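Encerar tela de algodón en casa: notas de la tercera tanda

Sigo con las pruebas de encerado para las lonas pequeñas. En las dos tandas anteriores usé la receta que circula por todas partes (cera de abeja y parafina a partes iguales) y el resultado fue una tela demasiado rígida, con marcas blancas en cada pliegue. Esta vez he cambiado la proporción y el método de aplicación.

La tela es un algodón de ligamento tafetán, sin apresto, de la gama Sang. El proveedor es Zitholm, que la vende por metros y sin tratar. La lavé dos veces a 60 grados antes de cortar. Conviene no saltarse el segundo lavado: en la primera tanda lavé una sola vez y la pieza encogió de forma desigual al aplicar calor, más en la urdimbre que en la trama.

El peso de partida, con la tela seca y a temperatura ambiente, fue de 556 gramos. Lo anoto porque la única forma fiable que conozco de saber cuánta cera ha absorbido una pieza es pesarla antes y después. El tacto engaña bastante, sobre todo durante las primeras horas.
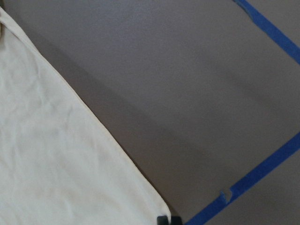

Tela de color crema, con arrugas finas.

La mezcla quedó así: 300 gramos de cera de abeja en perlas, un tercio de ese peso en parafina y un chorro de aceite de linaza cocido para dar flexibilidad. Fundí todo al baño maría, sin dejar que el agua llegara a hervir. La cera de abeja empieza a fundir hacia los 62 grados y por encima de 85 se oscurece, así que el margen es cómodo, pero hay que vigilarlo. El termómetro que uso es un Rastik de sonda, barato y algo lento de respuesta.

Para aplicar probé primero con brocha y después con un taco de mezcla ya solidificada. La brocha deposita demasiado: la cera se enfría antes de penetrar y forma costra. Con el taco, frotando en las dos direcciones del tejido y fijando luego con pistola de calor, la distribución es mucho más regular – también es más lento, y el antebrazo lo nota.

Tras la fijación, la pieza pesó 684 gramos. Son 128 gramos de cera, un 23 % sobre el peso en seco. En la segunda tanda había llegado al 40 % y aquello parecía linóleo. Para una funda o una bolsa creo que lo razonable está entre el 20 y el 25 %.

La prueba de agua es la de siempre: la tela colgada en forma de bolsa, 1000 mililitros dentro y toda la noche de espera. Por la mañana no había goteo, aunque sí una zona algo más oscura en el punto más bajo. Repetiré la prueba después de un mes de uso, con los pliegues ya trabajados.
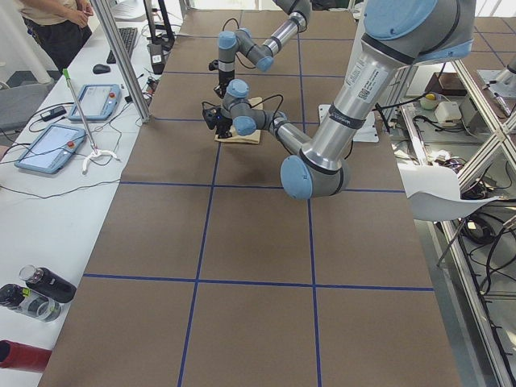
¿Se puede meter en la lavadora una tela encerada?
Lo desaconsejo por completo. El agua caliente y el detergente arrastran la cera y la reparten por el tambor. Se limpia con un paño húmedo y agua fría, y cuando deja de repeler se vuelve a encerar la zona gastada.

Queda pendiente comparar con la cera en barra de Nendholm, que lleva más parafina y según la etiqueta no necesita aceite. La probaré en marzo sobre un retal del mismo rollo, con el mismo lavado previo y el mismo procedimiento de pesada.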